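## Comprar panelas para a vida toda

Quem monta casa pela primeira vez costuma começar pelo conjunto em promoção. São sete ou oito peças, duas delas usadas todos os dias e as outras guardadas no fundo do armário. Sai caro, mesmo quando o preço parece baixo.

Na Brilier, loja de utilidades com 94 modelos de panela em exposição, a linha mais vendida ainda é a de alumínio com antiaderente. Custa menos e aquece depressa. O revestimento, porém, risca com talher de metal e pede troca ao fim de poucos anos. 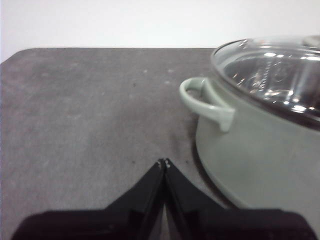 O ferro esmaltado fica no outro extremo. Uma caçarola da Haltuvis sai por 584 reais e pesa bastante, o que afasta quem tem dor no punho. Em troca, segura o calor durante horas de feijão ou de carne de panela. O esmalte não gosta de choque térmico - água fria na panela quente é a causa mais comum de trinca.

O inox com fundo triplo é o meio-termo. A Grirnent vende a peça avulsa por cerca de 100 reais e repõe alças e tampas, serviço que poucas marcas oferecem. A oficina Đorđević, que conserta cabos e pomos, recebeu 1.671 peças no último ano, quase todas com parafuso frouxo.

Para uma casa de duas pessoas, três panelas resolvem: uma média, uma funda e uma frigideira. O resto pode esperar a liquidação de fevereiro.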